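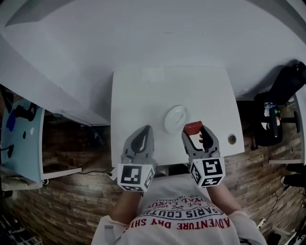 Figure 1. Shirt print with "PARIS COUTURE," "ROYAL LUXURY" and "EST. 1982."

Consumer Claims and Evidence
Handout 4: Words that sound like facts

Read this before the February session and bring one label or product page of your own. Food is covered in Handout 6, so please leave food at home.

1. Where we left off

Last time we split claims into those that can be checked and those that can't. Several of you wanted a third group for claims that are "sort of true." I am still against it. A claim that is sort of true usually has two claims folded into it, one of which can be checked, and the seller would like you to carry your belief in the first over to the second. Unfold it and the third group empties out.

2. Founding dates

"Est." followed by a year looks like the hardest kind of fact. Ask what was established. It could be the company, an older company whose name was bought, the family's first shop in some other trade, or the artwork itself, where a year was needed to fill a gap under the lettering. I can't tell you which of these applies to the shirt in Figure 1, and neither can the shirt.

Suppose the date is right. You now know that somebody has been in business a long time. You don't know that the seams will hold. Long survival can come from good goods, a cheap lease or a patient bank.

Keltis, the luggage seller in your reading packet, prints a founding year on every tag. Its own history page says the first 30 years were spent selling office chairs. The year is correct. It has nothing to do with suitcases.

3. Place names

A city on a product may tell you where it was made, where it was designed, where the head office rents a room, or where the buyer would like to be. Only the first of these usually appears somewhere with legal weight behind it, and it tends to be in small type on an inside seam. When the big type and the small type name different places, trust the small type.

Vavon calls its towels "Alpine." Students in an earlier year wrote to ask what that meant. The answer, in full, was that the word "reflects our values." I give Vavon some credit for replying.

4. Rank words

Royal, luxury, premium, select, professional, grade A. In some trades a few of these words are controlled. In most they aren't, and a page that uses them will not tell you which case you are in. My working rule is to cross them all out and see what is left. If what is left is a fiber content and a washing temperature, you have learned what the seller was prepared to commit to.

I used to teach that rank words did no harm because shoppers ignore them. I no longer think the evidence supports that. I don't think it supports the opposite either, at least in the studies I have read, which mostly ask people what they would buy and then never sell them anything.

5. Numbers

Numbers get more respect than adjectives and deserve less of it than they get. Take the Nitora mattress page in the packet:

"87 percent of sleepers felt more rested."

More rested than when? Than whom? The footnote says the survey went out to 3,000 customers. It doesn't say how many wrote back. It does say that everyone asked had kept the mattress past the return period, so the people who disliked it enough to send it back were never in the count. The page also says "felt," and a person who has just paid for a mattress has reasons to feel rested.

Write down four things for any percentage: who was asked, who answered, what they were asked, and what they were compared with. If you can fill in only one, treat the number as an adjective.

6. Goods we can't judge by looking

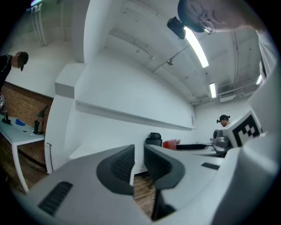 Figure 2. Glasses and a wooden floor.

Claims do most of their work where the buyer can't test the thing. Lens coatings are a good case. A wearer can tell whether a pair of glasses pinches. Whether a coating does what the leaflet says is another matter, and the demonstration on the shop counter is built by the people selling the coating. Floor finishes are similar. "Lasts a lifetime" will be tested long after the receipt has faded, and the warranty often defines the lifetime as something much shorter than yours.

Ibrahim, the flooring firm in reading 9, offers a "no-fade promise." Find the line that excludes sunlight. It is there.

7. For next time

Pick one claim from your label. Rewrite it as a plain sentence that could turn out to be false, then say what you would need to see to decide. One page, typed. If you find your claim holds up, say so. A few do, and I don't give extra marks for outrage.

Late work goes in the box by 4 p.m.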